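Idodbridge Residents' Forum
Board: Library and Community Services
Topic: Proposed change to reservation charges and loan periods

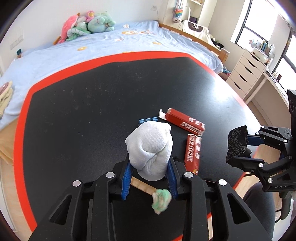
Posted by T_Hayes (Moderator), 22 July 2024
Members are invited to comment on the draft lending policy issued for the Idodbridge branch library. The draft proposes that the standard loan be reduced from four weeks to three, that the reservation charge be withdrawn for items already held at the branch, and that the charge be kept for items brought in from Zasstead. Comments made in this thread will be collated and forwarded to the branch. Contributors are asked to keep to the matters set out in the draft. Parking has its own thread.
Treasa Hayes

Posted by kmulligan
I wish to record my objection to the shorter loan period. The draft states that 428 items were on the waiting list when it was prepared. It does not state how many of those were new novels, for which a shorter loan might be reasonable, and how many were older titles of which the branch holds a single copy. A reader who borrows a long history should not be held to the same term as a reader who borrows a thriller.
Kevin Mulligan

Posted by AislingB
With respect to the previous contributor, renewals remain available under section 6 of the draft. A borrower may renew twice, provided that no other person has reserved the item. I waited from November until well into the spring for a biography of Beneš, and I would have welcomed a shorter period.

Posted by kmulligan
I am aware of section 6. My point is that a renewal is refused at precisely the moment when a popular book is reserved, and the borrower is then left with three weeks in total. The biography to which Ms Brennan refers would be a good example of a book that cannot be finished in that time by a person in full employment.

Posted by AislingB
It can be borrowed again.

Posted by kmulligan
After a further wait, yes.

Posted by o_jakab
May I ask for clarification on the reservation charge? The catalogue now shows the Zasstead and Idodbridge holdings in one list, and it is not possible to tell before placing a request which branch will supply the copy. If the charge depends on the branch, the catalogue ought to say so on the first screen. I have twice been charged for a book that I later saw on the shelf at Idodbridge.
Ottó Jakab

Posted by M_Daly
I can answer in part. The Tovau catalogue system records the home branch, but the information appears only when the full record is opened and the tab marked Holdings is selected. I agree that this is unsatisfactory. Mr Jakab may apply at the desk for a refund and should take his card with him.
Maeve Daly

Posted by o_jakab
Thank you. I had not found that tab. I shall apply for the refund, although I maintain that the charge should be shown before the request is confirmed.

Posted by kmulligan
I support Mr Jakab on this. I would also ask that the three-week period apply only to titles in their first year at the branch.

Posted by AislingB
I could accept that arrangement, subject to large print titles being exempt altogether.

Posted by T_Hayes (Moderator)
Both suggestions have been noted, together with the request concerning the catalogue. The reference for written submissions is 2,029, which should be quoted in the subject line. The thread remains open.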